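Casen handedness fault

The Casen handedness fault was a labeling and calibration failure in a set of hand-held gripper tools used to record household tasks for robot training. It affected pairs of grippers made by Ljungberg and operated under the Bumidmont project, which collected demonstrations of people folding, sorting and putting away clothes in ordinary bedrooms. The fault caused the recording software, Casen, to store data from the left gripper as data from the right, and the other way around, whenever both tools were switched on within 2 seconds of each other. Most people switch on both tools within 2 seconds of each other.

Background

Ljungberg sold its grippers in pairs. The two tools in a pair were mechanically the same, down to the screws, and differed only in a sticker and in a number stored in memory. The maker described this as a saving on spare parts. Casen asked each tool for its number at startup and gave the first one to answer the right-hand slot, on the theory that people pick up the right tool first. The theory appears in an early design note, where it is marked "check this."

Bumidmont wanted its recordings to come from lived-in rooms, with clothes in the condition clothes are usually found in. Its handling guide for garments ran to 80 pages and covered sleeves, hoods, drawstrings, and the correct attitude toward socks. The startup procedure took up one line of it, and the line read "Turn on grippers."

Discovery

The fault went unnoticed through the collection phase because every single-gripper check passed. Jaw opening was correct, timing was correct, and the video was sharp. The trouble appeared in December, when a two-armed test robot at Dirkia was given a policy trained on the recordings and a hooded sweatshirt. It reached across itself with both arms, took hold of its own left wrist, and attempted to fold it. The emergency stop worked as intended. The sweatshirt was not harmed, a fact the incident report mentions twice.

Engineers at Dirkia first blamed the arm controller, then the sweatshirt. The drawstring was removed and the trial was run again with the same result, at which point attention turned to the recordings. A reviewer comparing the video with the motion tracks found that the hand seen reaching in from one side was listed in the file as belonging to the other.

Extent

A full review found 123 swapped sessions out of nearly 2000. The share was small, but the swapped sessions were concentrated in clothing work on beds, where both tools tended to be started together before the first garment was lifted. Sessions in kitchens were mostly spared, and no one has offered a good account of why.

Garment sessions under Bumidmont, recorded with gripper 017: 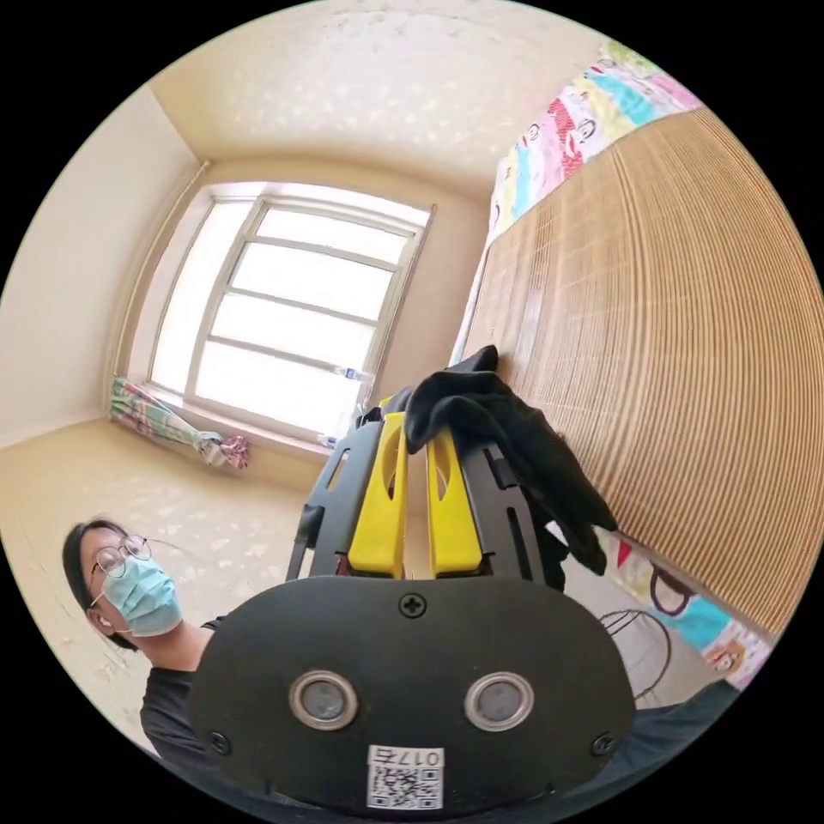
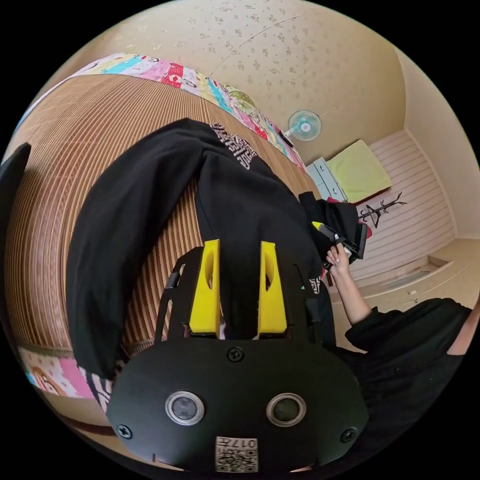

The swap could be repaired in most files by exchanging the two tracks. A smaller group had been "corrected" already by an automatic cleanup script, which had noticed that the hands crossed more often than hands generally do and had smoothed the crossing out. These files showed both grippers drifting politely through the same point in space. They were withdrawn.

Safety review

Dirkia classed the event as a self-collision with no injury. Its review was less concerned with the swapped labels than with the fact that the robot had been permitted to close a gripper on its own arm at all. The self-collision check had been turned off the previous month after it kept stopping the robot during tight folds, and the ticket to turn it back on was found assigned to a mailing list with no members.

Changes

Casen now requires the operator to squeeze the right gripper alone before recording begins, and refuses to start otherwise. Operators dislike the step and have asked for a way to skip it. A skip option was added in the following release and taken out in the one after that.

The handling guide was also revised. The startup section grew to four pages, and the sock section was left as it was.

See also

Calibration drift
Self-collision checking
Bimanual manipulation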